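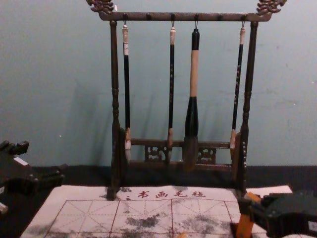

The calligraphy station at Dellholm, with four brushes on the rack and an arm on either side of the felt mat.

About Dellholm

Dellholm prepares demonstration records for learning systems that control two-armed robots. The company was founded by Albane Coste and Thierry Texier, who had worked together at Cimance on the automation of packing lines. Our offices and recording rooms are in Gurkby.

A learning system needs to be shown a task many times, by people who carry it out with care. Our operators guide the arms through each task from beginning to end, and every attempt is stored with its camera views, joint positions and a short written note. Attempts that fail are kept and labeled as such. Clients may request them separately.

Our work centers on tabletop tasks with everyday and craft objects. The calligraphy station belongs to this program. Its felt mat is printed with the red practice grid familiar to students of Chinese writing, and it carries the ink marks of use. We do not replace worn materials between sessions, as our clients' systems must cope with surfaces that are stained or uneven.

The current collection, known as Sopacua, holds 3,081 accepted demonstrations. Of these, 1,151 involve both arms. The collection is reviewed each November, when older records are checked against the present labeling rules.
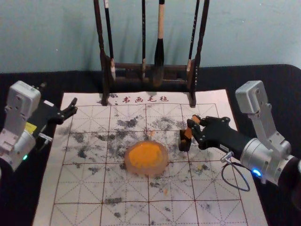
Our People

Adanech Workneh directs operator training. New operators complete 2 supervised courses before their recordings are accepted. Dénes Pap is responsible for station design and the upkeep of the arms. Yannick Huet leads the review team and answers requests from universities and research partners.

Visits to the recording rooms can be arranged through the main office.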